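Chapter 12

Petitions, Inquiries and the Independent Commission

12.1 Introduction

The previous chapter dealt with the ways in which an elected assembly examines the conduct of an executive through its own members. It set out the work of select bodies, the rules on questions and the limits of the power to send for papers. The present chapter is concerned with a different method, in which the examination is handed to a body that is outside the assembly and is meant to be independent of it. The body may be set up because the executive wishes it, because a statute requires it, or because members of the public have asked for it by petition.

The third route receives most attention here. It is the least studied of the three and the rules that govern it vary a great deal from one system to another. In some systems a petition has no legal effect beyond its receipt. In others it obliges the assembly to hold a debate, and in a small number it obliges a minister to give written reasons for refusing an inquiry.

After reading this chapter the student should be able to:

state the difference between a petition of right and a petition of request;
explain the meaning of a threshold and of a qualifying signature;
list the main terms of reference found in an instrument of appointment;
assess a claim that a commission is independent.

12.2 Terms used in this chapter

A petition is a written request addressed to a public authority and signed by one or more persons. The person who lodges it is the lead petitioner. The part of the petition that states what is wanted is called the prayer. Older textbooks treat the prayer as a matter of form, but its wording can decide whether a petition is admissible, and several of the cases at the end of the chapter turn on it.

A commission of inquiry is a temporary body appointed to establish facts and to report. It does not decide guilt or award damages. The instrument of appointment is the document that creates it, names its members and fixes its terms of reference.

Independence is used in two senses. Formal independence refers to the legal position of the members: how they are appointed, how they may be removed and who pays them. Practical independence refers to the conditions under which they work, including access to records, control of staff and freedom to publish. Kerekes (Gyula Kerekes, The Commission as Instrument) argues that the first has been overvalued in the literature and that control over publication is the better test. His view is considered in section 12.6.

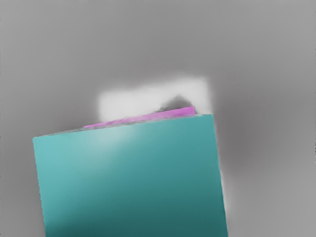
Figure 12.1 Teal block, computer rendering.

12.3 The Tirnley petition

The course of a petition is best followed through a single case. The district of Tirnley adopted a petitions scheme under which a request bearing the signatures of 50 qualifying residents had to be placed before the full council. A qualifying resident was a person aged 16 or over who lived in the district on the day of signing. There was no requirement to be on the electoral register, and this was later the main point of dispute.

The petition asked for an independent commission on the award of the contract for the Bament road scheme. It was lodged in October. The council clerk rejected it on the ground that 12 of the signatories were not registered electors. The lead petitioner replied that the scheme spoke of residents and that the word should be given its ordinary meaning. The clerk took advice and the petition was admitted at the next meeting.

The council debated the prayer and declined to appoint a commission, but it agreed to publish the advice it had received on the contract. A second petition was then lodged with a narrower prayer. It asked only for an inquiry into the conduct of the tender and left aside the merits of the road. The instrument of appointment was signed on 19 March 2019, and the inquiry was held by a single commissioner with a legal assessor.

Three points should be noted. The threshold was low, so the dispute was about the quality of signatures and not their number. The first petition failed on its substance but produced a disclosure, which the second petition then relied upon. Finally, the council kept the power to set the terms of reference, and the commissioner had no power to widen them.

12.4 Thresholds

A threshold may be fixed as a number or as a share of the population. A fixed number is easy to understand and to check. Its weight changes as the population changes, however, and a figure set for a small district may be of little use after boundaries are redrawn. A share avoids this difficulty but requires an agreed count of the population, and the count may itself be out of date.

Some schemes use two thresholds. The Widmont rules, for instance, require a written answer at the lower figure and a debate at the higher. The student should be careful to separate the threshold for receipt from the threshold for action when comparing schemes.

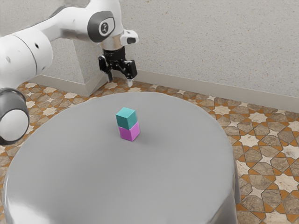
12.5 The Instrument of Appointment

The instrument commonly contains the names of the members, the matters to be examined, the period covered, the date by which a report is due and the arrangements for costs. Where it is silent on publication, the usual reading is that the report belongs to the appointing authority. The Benjelloun inquiry is the leading illustration. Its report was delivered on time and withheld in full, and a challenge by the petitioners failed because the instrument gave them no standing once the commission had been appointed.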